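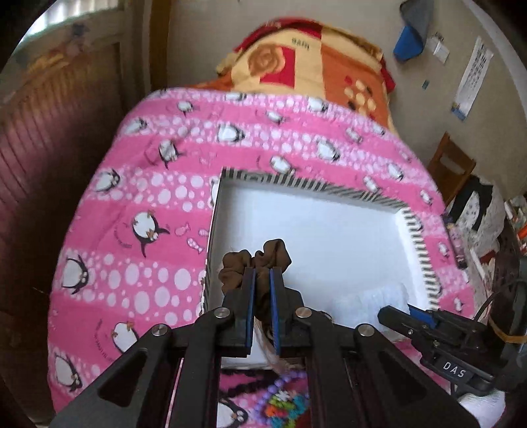
Do you need to know how to code to join the summer manipulation project?

Most people who sign up have never written a line of code, and the first month is all hands-on demos anyway. Coding starts once you have recordings to train on.

Posted in: Rirkis Student Robotics Board > Clubs and Projects

mossyhinge
July 2, 2019
OK so I signed up for the Gallegos project (the sorting one, with soft stuff going into boxes) and I'm 15 demos in. My jaws keep closing on a fold and then the whole thing slides out before I get to the box. Small hair stuff is the worst. Anybody have a trick? I've been squeezing harder and it isn't helping much.

plaidrocket
Squeezing harder was my whole strategy in May, haha. Go in lower! If you pinch the top ruffle you only have one layer of cloth, and if you come down over the middle you get the elastic too. Also slow down when you lift. I was yanking everything up like I was pulling weeds.

tern_and_a_half
Disagree on going lower. You end up shoving the thing flat into the blanket and then your fingers grab blanket. I pinch from the side with the tips and it works fine for me on scrunchies, socks, doll clothes, all of it.

plaidrocket
On a hard table, sure. On a bed the blanket gives, so you've got room to push down a little. I guess it depends on how fluffy your blanket is?

mossyhinge
Mine is fleece, very fluffy. I'll try both and report back. Also, are we supposed to do beads? I had a bracelet go between the fingers and it took forever.

quietsolder
Beads are allowed but they're in the second task sheet, the Plernska one. If you mix them in now, whoever is labeling has to split your session by hand. (It's me. I'm labeling. Please don't.)

quietsolder
While I'm here - we're at 2,437 demos for the whole club, and a lot of the ones I throw out have the same problem. People let go while they're still over the rim. Get both fingers well inside the box, stop, then open.

tern_and_a_half
Wait, I thought we were keeping the failed ones? The Ulix handout says failures are useful.

quietsolder
We keep them if you mark them as failed. Unmarked ones teach the model that dropping a sock on the rim is the goal.

tern_and_a_half
Oh. Then I have maybe an evening of relabeling to do, sorry!!

mossyhinge
Reporting back. Lower was better for the scrunchie, 4 clean ones in a row. Side pinch was better for a baby sock. So you're both right, annoyingly. I also moved the box closer to the edge of the bed and my shoulder is a lot happier.

plaidrocket
Ha, I'll take it. Just don't leave the box in one spot for the whole session. Turn it a bit between runs, otherwise the model only learns that one spot.

mossyhinge
Will do. Trying to hit 40 before the next meetup, so if anyone wants to trade sock tips, I'm on here most nights after dinner.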